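How to clear out small bottles before you clean the tub

Quick one. Took me 42 minutes the first time, now under 30. Works for droppers, travel bottles, sample jars, all that stuff that piles up on a bathroom shelf.

What you need: a long table, a trash bag, a soft cloth, masking tape, a pen. Get it all out first. You don't want to go hunting for tape halfway thru.

Step one – clear the table. Wipe it down, dry it.

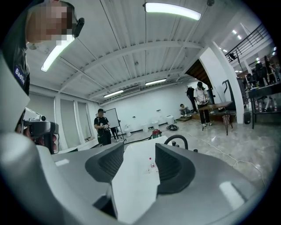 Small bottles get lost fast if you spread out, so pick one end and stick to it. Bring over one to start and get a feel for it. The little clear one with the red cap and the red-and-white label is a good kind to begin with – you can see into it, no guessing. Check the date, check the cap, decide. Keep or toss. No maybe pile.

Step two – tape anything you're keeping. Write the month on it. September is fine, you don't need the day.

Step three – the tub. Anything that might leak goes in here while you sort, not on a shelf. Put the stopper away someplace safe. Keep everything at one end, up away from the drain, so you still have room to work. Glass droppers go in last and come out first. Loose caps too, they roll. 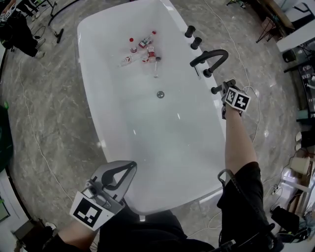 Zulema Medina
Home care editor, Lanmont

Check which cap goes with which bottle before you toss anything. A red cap on its own could belong to 2 or 3 of them. Bottle lying on its side? Stand it up, wait, look for drips.

Plastic bags – empty them out completly. Stuff hides in the folds.

Step four – take it all out, rinse the tub with the hand shower. Start at the far end and work toward the drain. Wipe around the base of the spout and handles with the cloth, dry. Black fixtures show water spots so don't skip this.

Step five – keepers back on the shelf, tallest at the back. Leave 5 minutes for the rim.

Next month, same again. Goes quicker.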